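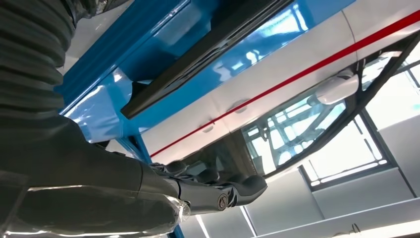 Fig. 1. Dark gripper and the blue painted panel.

Project report, 2019-01-18

Our group studied how a youth club in Zistotlow prepares its winter singing evening. We gave a short questionnaire to 12 parents and received 9 answers. Most of them heard about the evening from their children. 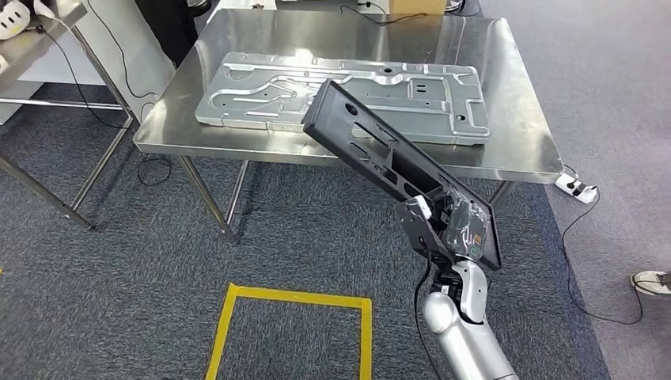
The hall has 90 seats, and the parents wish for a later start. We suggest to print the programme in January and to ask the Drilano choir for one more song.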